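How Does a Toy Figure Get Made?

Maybe you have a small figure on your shelf, a knight or a space captain with arms that move. Before it came to your room, many people worked on it for a long time. In this page we look at how a figure begins and how it ends up in a box in the shop.

First comes the drawing

Every figure starts on paper or on a screen. An artist draws it from the front, from the side and from the back. The back is important too! A cape or a backpack must have a shape, even when the hero in the story never turns around.

Joyce Muriithi draws figures for a small toy company called Baltlow. For one dragon rider she made 15 drawings before everybody was happy. The helmet was the difficult part. In the first drawings it was so big that the rider could not look up.

Then comes the sculpture

Now a sculptor makes the figure in a form you can hold. Some sculptors use clay or wax. Others work on a computer and then print the figure with a 3D printer. The first model is often made bigger than the real toy, so the small details are easier to make, for example the eyes and the buckles.
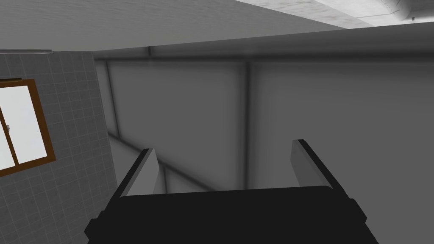 Gray tiles and a window with a brown wooden frame.

The sculptor must also think about joints. A joint is a place where the figure can bend or turn, like your elbow. The dragon rider has 7 joints. More joints mean more poses, but every joint is also a place where the toy can break.

What is a mold?

When the model is ready, the factory makes a mold. A mold is a block of metal with an empty space inside, and the space has the same shape as the toy part. Hot, soft plastic is pushed into the space. It cools down and becomes hard, the mold opens, and out comes an arm or a leg. A mold costs a lot of money, so a company often uses the same legs for many different figures. Look at your own figures and compare their boots!

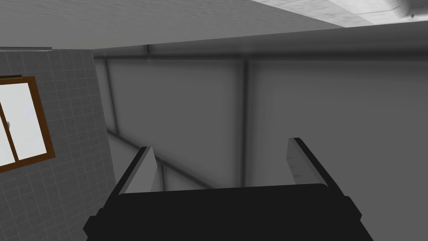

Why do some figures cost more than others?
A figure costs more when it has many parts, a lot of paint or when only a small number of them is made.

Paint and boxes

Big areas of color usually come from the plastic itself. Small areas, like lips or a belt, are painted. For this the painters can use a mask, a thin cover with holes in it, so that paint goes only where it should go.

At the end the parts are put together and the figure goes into its package. Collectors like to keep the package closed. Other people open it in the car on the way home, and this is also a good way to have a toy.

Words to remember
Sculptor: a person who makes shapes from clay, wax or on a computer.
Joint: a place where the figure can move.
Mold: a hollow form that gives plastic its shape.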